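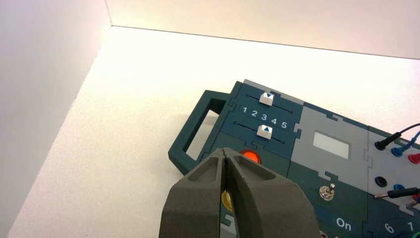 Figure 6. Wrist camera view with the gripper closed over the lower left of the task board.

4.2 Fault: missed button presses

The arm was programmed to press the round orange-red button with the fingers closed. During the June trials it did so reliably for the first 30 runs. After that the fingertips began to land short of the button, and on two runs they struck the board housing. The force limit did not trip on either occasion.

Oluwaseun Balogun checked the board position first and found no movement. The log was then compared with the commanded poses. The tool offset had been entered for the old, shorter fingers and had been masked by a manual correction, which was lost when the controller was restarted. The error at the fingertip was 9 mm.

The force limit was a separate matter. It had been left at 108 N, the value used in the Pakbridge lifting tests, and was far too high for this work. Asabe Sani reduced it to 30 N and added a slow approach over the last part of the travel.

The offset is now stored in the start-up file. The fault has not come back, although only six further runs were made before the lab closed. Wear of the finger pads was not measured.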